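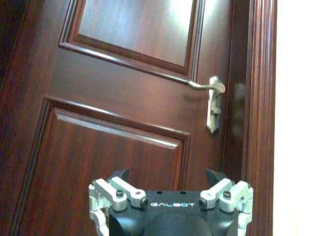

Monday, bathroom bay, towel task

Morning went to rules and the afternoon went to towels, so I'm writing both up before I forget which was which. Sabine Kramer and I sat down with the Cavalcanti draft (our house rules for working around people's stuff, version whatever we're on now) and tried to turn the vague bits into things you could check with a tape measure or a stopwatch. "Keep a sensible distance from doors" is lovely, but I can't test sensible.

What we settled on for doors: a door counts as a person until proven otherwise. Anybody could come through it. So if the arms are working within 70 cm of one, the speed cap drops to the slow setting, and the operator says "door" out loud before the first move. Sabine wanted a sign on the outside as well. I grumbled, then agreed, then couldn't find the tape. Sign still needs doing!

Second thing is the grip rule. The old wording from the Jendska job let you carry cloth at whatever height you liked as long as the object was "secure." Cloth is never secure in the way a box is, it hangs and swings and finds the nearest handle to wrap itself around. New wording: pinch near the middle of the bunch if you can, pause after the lift, look at what's hanging, and only then travel. Pause is 2 seconds. Feels like forever when you're standing there with your thumb over the stop button, but I'd like to keep it.
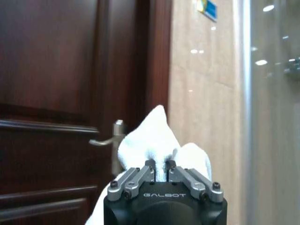
Does the pause still apply if the operator can see the whole towel from where they're standing? It applies every time, because what you can see from the doorway and what's dangling on the far side of the gripper are two different things, and I don't want people making that call on the fly.

OK, on to floor items. The draft says baskets and bins are "fixtures" once they've been put down, and I think that's wrong. A wall is a fixture. A basket is a thing that slides when you bump the rim, and on glossy tile it'll slide a lot farther than you expect. I'd rather treat it as a movable object 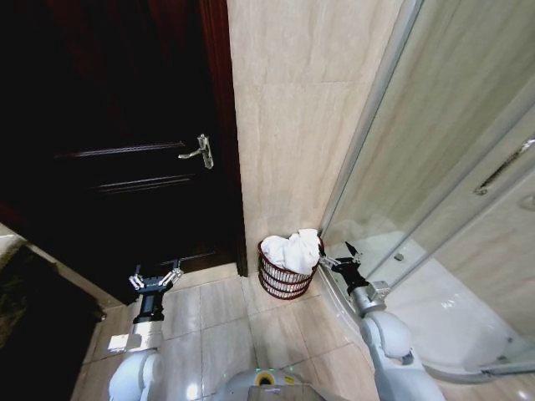

and make people re-check its position before every reach, even if the last reach was a minute ago. Sabine pointed out that Clusico's checklist does it this way already and their folks don't seem to mind the extra step. Fine by me, we'll borrow it. She also wants a contact limit for rims and edges, which we've penciled in at 20 N, and I want to see that on the gauge before it goes in ink.

Glass gets its own line now too. Until today it was lumped in with "hard surfaces," and that's how you end up with the same clearance for a shower panel as for a marble wall. No number yet. Needs somebody who knows how the depth readings behave with that much shine around - I've left a note for the Gullow people.
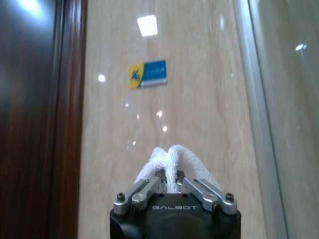
Towel held at the pinch, marble wall behind.

Leftovers for next time:

Who is allowed to reset after a stop? The draft says "trained staff" in one place and "the operator" in another. Pick one.

Wet floors. We have 2 paragraphs on it and they contradict each other (my fault, I wrote the second one without reading the first).

Spare arm. If one arm's doing the work, where does the other one park? I'd say gripper open and empty, well clear of the route, and no fidgeting. Sabine would like it folded all the way in. We went back and forth on this until lunch and I still think folding it in costs more motion near the door than it saves.

Also the log sheet needs a box for "operator changed mind halfway." We do that constantly and right now it gets written in the margin, or not at all.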